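Marking Out Before You Cut

Most bad cuts start with a bad line. If a shelf comes out a little short or a box won't sit square, check the marking before you blame the saw.

Use a hard pencil and keep it sharp. A soft one leaves a line as wide as the saw blade, and then you have to guess which side of it you meant. Press lightly. Heavy lines dent foam board and soft wood, and the dent shows through paint.

Work from one edge only. Pick the straightest edge you have, put a small tick on it, and take every measurement from there. If you measure the second line from the first and the third from the second, the errors add up.
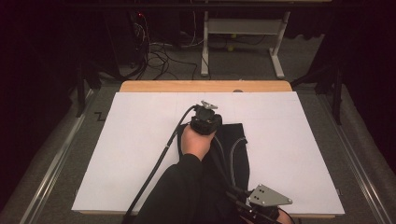

For a long line, make a mark at each end and one in the middle, then set the straightedge to all three. If the middle mark is off, measure again. Check corners by measuring both diagonals — they should match.

Tape rules get knocked out of true at the hook. Start from the 4 inch mark when it matters, and remember to take the 4 inches off again. Orsolya Szilágyi wrote in from Ferside to say she forgot that on 14 drawer fronts.

Put an X on the waste side of every line and cut on that side.

Pencil comes off painted surfaces with a white eraser. On bare wood use 220 grit paper, going with the grain. Leave any lines that will end up inside a joint.

Next page: Storing Sheet Material
Last updated Dec 29, 2022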